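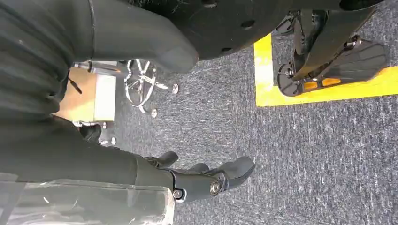 One of the night packers asked whether the Skarkex trial at Vondstead means fewer shifts after July. The chair's answer was no. The 25 people on the packing roster keep their hours, and that will go in writing before Wednesday.

1. Trial update
The target is 800 card orders a week, with 290 going through the robot bench to start. The meeting was really pleased with how quickly the crew has picked up the controls — two people from returns are already asking to train as operators!

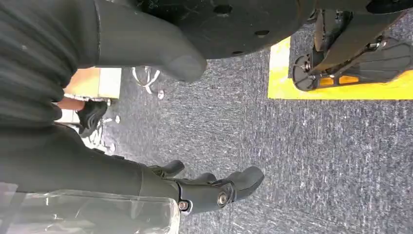 Robot work area, yellow floor marking and carpet.

2. Jobs and training
Operators will be paid at the Solberg rate while they learn. Several members said the repetitive picking is what wrecks their wrists, and they'd happily hand it over. Training is 80 minutes a session, on paid time.

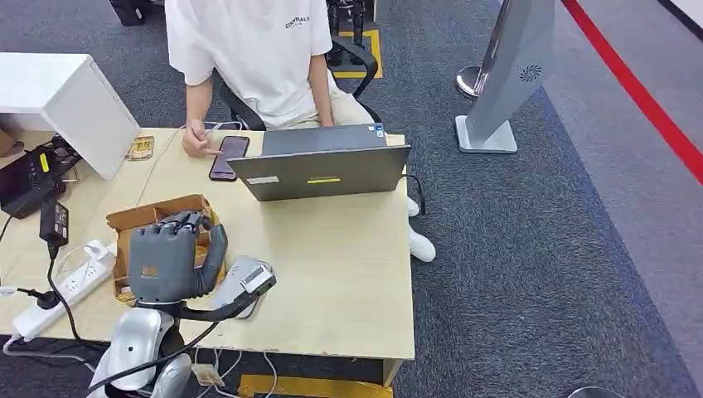
3. Handovers
Long discussion, very lively. Urow staff want the robot to pass items to a person and let the person make the final call on anything worn or hard to read.

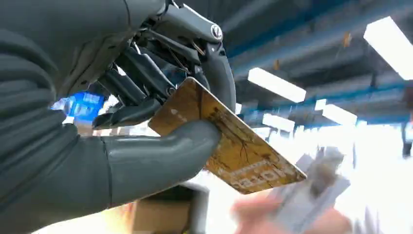 Agreed that judgement on damaged stock stays with people, and that the job description should say so. The labelling team offered to write the first draft — thanks to them. Desk layout held over to next meeting.

Closed 3:40 pm.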